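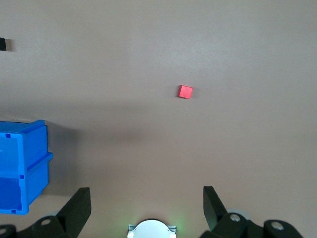 Stacking bin

A stacking bin (also parts bin, pick bin or, in some catalogs, shop bin) is a small plastic container for keeping loose items sorted and within reach. It usually has a rectangular body, a thick rim and ledges or feet that let one bin sit on top of another. Many have a lowered or open front so the contents can be taken out while the bins are stacked. They are found in workshops, stockrooms, classrooms and home garages, and hold anything from screws to counting cubes.

The name is used loosely. Some sellers apply it to any plastic box with a rim, including boxes that stack only when empty, and others keep it for bins with a cutaway front. No common definition has been agreed on, and the distinctions made in catalogs tend to follow whatever the seller happens to stock.

Origins

The usual account credits the Kurnodar company, a maker of hardware cabinets, with the first molded stacking bin. According to this story the bin was copied from a folded sheet-metal tray used on the firm's own assembly benches, and the plastic version was sold from April of the following year. Neither the year nor the tray is documented outside Kurnodar's anniversary booklet, which was written long after the fact and contradicts itself on whether the tray had a back wall.

A rival claim is made for Findetti, whose early price lists show an open-fronted bin in three sizes. The lists are undated. Collectors have tried to place them by typeface and paper, with results that differ by a decade or more. It is quite possible that several makers arrived at the same shape separately, as metal and wooden trays with sloping fronts had been common in shops for a long time.

Construction

Most bins are injection molded in one piece. The rim is made thick because it carries the weight of the bin above, and the walls often have ribs for stiffness. A projecting ledge along the side may serve as a grip, as a rail for hanging, or simply as extra stiffening; makers' drawings rarely say which.

Small square or rectangular openings are common in the rim and walls. Catalogs describe them variously as slots for dividers, catches for a lid, or points for joining bins side by side. In many ranges the matching divider or lid was never sold, or was dropped early, and the openings went on being molded because the tooling was not changed.

A label holder is the other frequent feature. It may be molded into the wall or supplied as a separate clear strip that takes a paper card. Holders are often left empty, particularly where a bin changes contents from one day to the next.

Color

Blue is widely sold, along with red, yellow and gray. Sellers often say that blue was chosen because it shows up dirt less than lighter colors and makes metal parts easier to see. The first half of this is doubtful to anyone who has cleaned sawdust out of one. The second depends heavily on light, as the inside of a deep bin is often in shadow and a dark part at the bottom can be hard to make out in any color.

Color coding by bin is recommended in most storage guides. It works well for a few categories and poorly for many, and it relies on the same color staying in production. Koyama, which once offered a coded set, later changed the shade of its blue between batches, and owners who had bought in both periods ended up with two blues that meant the same thing.

Use in sorting activities

In classrooms and at home, stacking bins are often paired with small solid-colored cubes. A cube is set out on a table, named by color, and put into the bin, either alone or as part of a sequence. Bright red and bright green are typical choices, as they stand out against a plain pinkish or gray-beige surface and against a blue container. The pairing of red and green has an obvious weakness for people with the most common forms of color blindness, and guides that recommend it seldom mention this.

The activity is simple and has attracted large claims. The Brerkham Sorting Program, sold to preschools as a kit of bins and cubes, was promoted as improving attention, hand control and early arithmetic all at once. Its brochure rests on a trial with 89 children, run by the people who sold the kit, with no comparison group. Children who spent weeks putting cubes into bins got quicker at putting cubes into bins. Whether anything else changed cannot be told from the published figures.

More modest uses are easier to defend. Picking up a small block and releasing it over an opening is a reasonable exercise in reaching and letting go, and the bin keeps the pieces together afterward. A shoebox does this too.
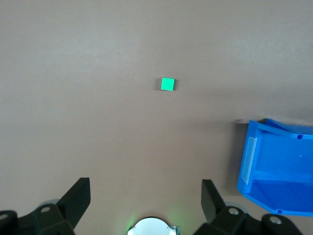 Capacity and load claims

Printed ratings for stacking bins should be read with care. A rating may refer to the weight one bin can hold on a flat surface, the weight it can hold on a rail, or the weight the bottom bin in a stack can bear, and the three can differ a great deal. One Findetti catalog gives a figure of 400 for the same bin in two tables, in ounces in one and in cubic inches in the other. It has never been corrected.

Stack height is a similar problem. Advertising photographs commonly show tall columns of full bins, while the leaflet packed with the product advises stacks of no more than 3. Open fronts also limit how full a bin can be before the contents slide out.

Storage systems

Larger ranges are sold as complete systems with racks, wall panels and carts. Kurnodar's current list has 448 part numbers, although a good share of these are the same bin in another color or pack size. Bins from different makers may look nearly identical and still fail to stack, with rims that differ by the thickness of a coin. "Universal fit" on a package generally means that the bin fits others of its own brand.

Article text last revised November 2023.

See also

Tote box
Drawer cabinet
Counting cube
Label holder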